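Feb 7, 2018
Paper bench, Jundale. Linen batch, continued.

Beater ran until the belt started its singing. Stopped it, moved the motor back a finger's width on its slots, started again, singing resumed in a lower key. I have decided this is what it does now. Santino Q. wants a new belt. Santino M. wants the old belt put on inside out. Both have written their view on the whiteboard and underlined it.

Stock is the old linen sheets from the Zelstead clearance, cut to thumbnail squares, retted in the blue bin, boiled in soda ash and rinsed until I lost interest. That was too early, judging by the strip test, which still came up slightly purple. Gave it two more rinses before beating. Whoever hemmed these sheets used polyester thread, and it has survived rot, lye and a steel roll without so much as a change of expression. Picked out what I could see. The rest will be a feature.

Beat for five hours in total. Drained a cupful over the small screen at the end and it was slow, slower than the cotton ever gets, with that greasy feel between the fingers. Probably a touch overdone for the Oyelaran job, which wants something soft enough to take a block print. It will make lovely rattly paper for somebody who wants rattly paper. Held back a third and cut it with the short cotton from January's tub, then pulled the rest straight.

81 sheets off the mould, of which seven went back in the vat. Three of those had drips from the deckle, two were thin at the far corner where I have been dipping my left hand lately, and two I kissed off badly and would rather not discuss. The mould itself is sagging along the middle rib. It shows as a paler stripe when a dry sheet goes up against the window. Could be called a watermark if one were selling.

Note on sizing, before I forget. Gelatine at the usual strength went stringy as it cooled, so kept the tray over the warm pan this time and it behaved. Tried the Vunis powder on the last few sheets for comparison. It dissolves beautifully and smells of feet. The ink test on those was crisp on one side and crept on the other, so either I brushed one side short or the powder settles. Stir more. Label which side is the felt side, in pencil, in a corner, as I have been telling other people to do for years.

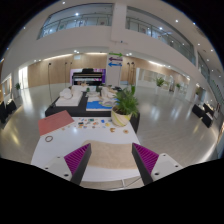
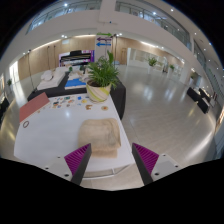
Couching is where most of the trouble was. The first post came out of the press with a ridge down one side, and the felts got the blame as usual, but I went through them and they were all the same thickness near enough. It was the padding underneath. A folded towel looks like a flat soft block, the beige one on the long white table in the second picture being a fair specimen, and the press finds every fold in it. Those faint greyish smudges would bother me too, under anything meant to end up white. From now on: padding opened out flat, edges clear of the sheet area, and a clean interfacing cloth between it and the first felt. Did the second post that way and the ridge was gone.

Pressing. Bottle jack, usual board either side, brought up in stages with a pause for the water to run. I rushed the first post and burst two sheets in the middle of the stack, which look like small delta maps and have been pinned up over the sink. Second post slower, tea in the middle, no bursts. I am told by Santino M. that the tea is not a controlled variable.

Drying. Half on the boards, brushed down from the centre, half between blotters with the fan on low. The boards give a better surface but two corners lifted overnight last time and curled like stale sandwiches. Brushed the edges twice on this lot and hung a damp cloth over the window end, where the draught comes in. The blotter stack will need changing morning and evening. I have put a list by the fan. It has my name on it every time, in handwriting that isn't mine.

For the Oyelaran order: they want 2,718 leaves by April, trimmed, and have been very pleasant about it in the manner of people who have never stood at a vat. At the present rate it can be done if nothing breaks and I stop sending things back. If the middle rib goes we borrow the Zelstead mould, which is a hair wider and means trimming everything twice. Santino Q. is to ask them before we need it, as they dislike being asked after.

Still to do:
Weigh a dry sheet from each post and write it here, not on the back of a sheet.
Restitch the mould cover along the middle rib, or at least look at it sternly.
Strip test on the last rinse water. The test papers are in the tin marked BISCUITS.
Blue bin needs emptying and it is emphatically not my turn.
Try the cotton mix with less water in the vat. It was forming cloudy and I was shaking too long to compensate, which my shoulder has mentioned.

Added later, same evening: one board sheet has come away by itself and is flat, bright, and has a single polyester thread running right across it like a signature. Best one of the lot. Put it in the drawer with the good ones.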